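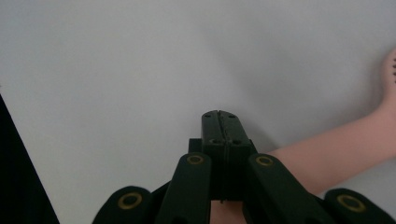
Matte white surface

A matte white surface is a wall, tabletop, shelf or panel finished in white or near-white with little or no shine. The term covers paint, coated board, powder coating and several kinds of molded sheet. It is a description of appearance and says nothing about what lies underneath, although sellers often write as if it did. Two surfaces that look the same in even light may behave very differently when wiped, leaned on or scratched.

Terminology

Matte, flat, dead flat, chalk, silk matte and soft touch are all used for low-shine finishes. Paint makers generally sort their products by how much light the dried film reflects at a fixed angle, but the cutoffs vary from one maker to the next, and a can marked "matte" by one company may be shinier than another's "eggshell." Furniture sellers are looser still. The Drindent catalog lists five table finishes as matte white and gives a gloss reading for only two of them.

"White" is no firmer. Most household whites carry a small amount of gray, yellow or green, which becomes noticeable only next to a different white. Claims that a shade is "pure" or "true" white should be read as sales language unless a measured value comes with them.

Appearance

A shiny surface sends light back mostly in one direction, and so shows bright spots and reflections of lamps and windows. A matte surface scatters it. As a result it looks even over a wide area, hides shallow dents and roller marks, and gives little clue to its own distance or size. Shadows on it have no reflections to compete with and are easy to see, including the soft gray ones that objects cast when held close to it in diffuse light. A slight falling off of light toward one corner of a wall or table is often taken for a stain or a change in the paint.

The common belief that matte white makes a room look larger is repeated in most decorating guides and rarely supported. Pale surfaces do return more light to a room than dark ones. Whether people then judge the room to be bigger is a separate matter, and much of the advice on the subject appears to have been copied from one guide to another.

On walls

Low-shine white is a usual choice for ceilings and for walls with visible patching. Its weak point is cleaning. Rubbing can polish the paint film and leave a shiny patch that stands out more than the original mark, an effect known as burnishing. Washable matte paints reduce this, although the word "washable" on a label may refer to a test with a soft sponge and plain water and not to a child's crayon or the grease beside a stove.

Grosel, a paint supplier, describes its wall matte as good for 500 scrubs. The leaflet does not say what was used to scrub it, how hard, or what the film looked like at the end. Touch-ups are easier in matte than in gloss, provided the same batch is available and the wall has not aged. On older walls the patch usually shows anyway.

On tabletops

White matte tabletops are sold for desks, craft rooms and photography. Small dark parts and dropped screws are easy to find on them, and glare from overhead lights is low. They also show pencil, coffee rings, rubber marks from device feet and the gray streaks that metal leaves when dragged across a harder coating. These streaks are often reported as scratches. Many are deposits of metal on the surface and can be removed with a mild cream cleaner, at some risk to the finish.

"Fingerprint-free" coatings are a common selling point. The Javico bench top, sold under that name, comes with a care sheet recommending that fingerprints be wiped off daily. Such coatings may make skin oil harder to see – they do not stop it from collecting, and on white it was never very visible to begin with.

Care

Most makers advise a damp microfiber cloth and a drop of dish soap, followed by drying. Melamine foam erasers work quickly but are a fine abrasive, and repeated use in one place tends to leave a glossy spot. Wax and furniture polish are unsuitable for the same reason.

Yellowing

Oil-based whites yellow with age, especially behind pictures and furniture where little daylight reaches. Water-based paints do so much less. Palamarchuk, which sells coated panels, claims a color life of over 80 years for a product that has been on the market for 11. The figure is an extrapolation from lamp testing, and the panels' warranty is considerably shorter.

See also

Eggshell finish
Gloss (optics)
Limewash
Whiteboard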